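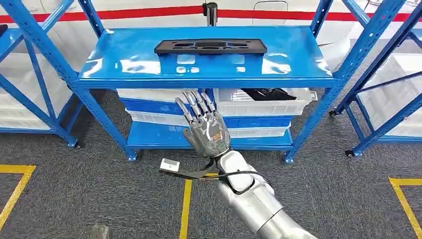 Planner sees a wall where the glossy shelf is

Posted by dundlow_k, 2026-02-18

Hello all. We use the Lozano planner with depth input from the head camera. When the hand goes up to a blue metal shelf with a shiny top, the depth map gets false points in the places where the ceiling lights reflect. The planner then refuses the path to the black tray. In one log I found 2,674 such points. I have already tried a smaller voxel size, and it became worse. Is there a proper filter for this, or must I write my own?

ballport_user

Same problem here. I made the shelf matt with spray and forgot about it.

Farnness

Please do not start with the voxel size. First mask the pixels which are saturated in the colour image, and grow this mask a little. After that, drop every cluster with fewer than 30 points. If a cell was seen as free in the last 300 ms, require several hits before it becomes occupied again.

Check also your self-filter. If the arm model has no cables or hoses in it, they stay in the cloud and look like obstacles close to the wrist.

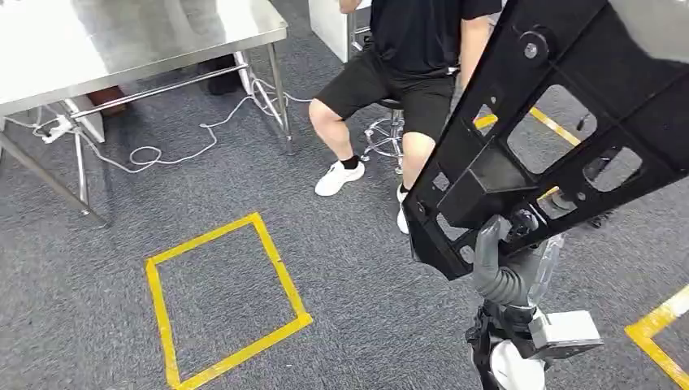
Perforated plate and grey hose near the gripper, with the steel table behind.

I add a simple capsule around the hose in the robot description, with 34 mm radius. The planner accepts it without changes to the config.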